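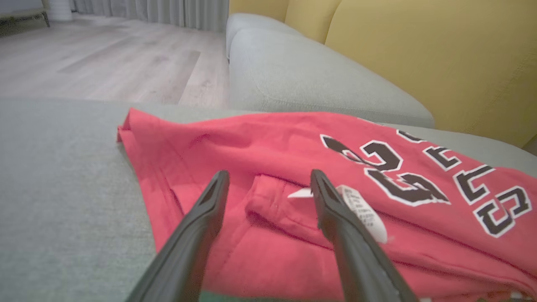 Which frame should the grasp planner use for cloth, the base frame or the wrist camera frame? Use the wrist camera frame until the fingers close, and convert to the base frame only for the lift.

I put this at the top of my message so that people who search the archive can find it quickly. The longer reply to the Plurnmont thread follows.

On Thursday, the Plurnmont group wrote:

> We run the Trirnero planner with the default settings for garments.
> With towels it is fine. With shirts and shorts the fingers often
> close beside the fold and take only air. The grasp point in the log
> looks correct when we draw it on the image. We have calibrated the
> wrist camera again and the result is the same. Is it the
> calibration, or do we misunderstand the parameter fold_source?
>
> Second question: the detector likes printed letters and labels
> very much. It gives them a higher score than a real fold. Can this
> be turned off?

Thank you for the clear report. I had the same trouble in August and I lost many evenings with the calibration before I looked at the planner code, so I hope this saves you some time.

To the first question. I do not think it is your calibration. When fold_source is set to "static", Trirnero computes the fold once, from the high pose, and stores the point in the base frame. Then the arm goes down. If the depth estimate from the high pose is wrong, the error stays in the plan until the end, and the log still draws a correct point because it draws it on the old image. A towel on a flat table forgives this. A garment on a soft seat does not, because the seat has its own curve and the cloth follows it.

Please try this in your config:

fold_source: live
plan_frame: wrist
replan_hz: 12
freeze_before_close: true

With "live" the fold is searched again in every cycle, and the target moves together with it. The last line is important. Near the cloth the fingers cover a large part of the view, and without the freeze the planner begins to follow the inner edge of a finger as if it were a crease. I have seen the arm chase its own finger slowly to the side -- it looks quite polite, but it never grasps.

You should also load the finger mask. In the Khurana driver it is a separate file, and the driver does not complain when it is missing. It writes only one line at debug level.

To the second question. Printed numerals with an outline, and care labels, give very strong edges, and the fold detector has no idea about meaning. A soft crease in one color is weak in comparison. It cannot be turned off fully, but there are 2 things that help. The first is to use the depth channel for the score and the color channel only for the border of the garment (score_channel: depth). The second is the patch from Vendari, which lowers the score of any edge with high contrast on both sides. I use both. The patch alone made the detector too shy on striped cloth.

One thing I do not understand yet: a care label close to the fingertip sometimes gives a false height, as if the cloth was higher there. Maybe a curled label really is higher and the planner is right to say so. But then it closes too early. I have now a minimum area for the raised region, and this removes most cases, not all. If somebody on the list has a better filter, I would like to see it.

Could you send the log of one failed grasp, with the depth images included? The color images alone will not show us if the stored point is too high.

Best regards,
list member, garment handling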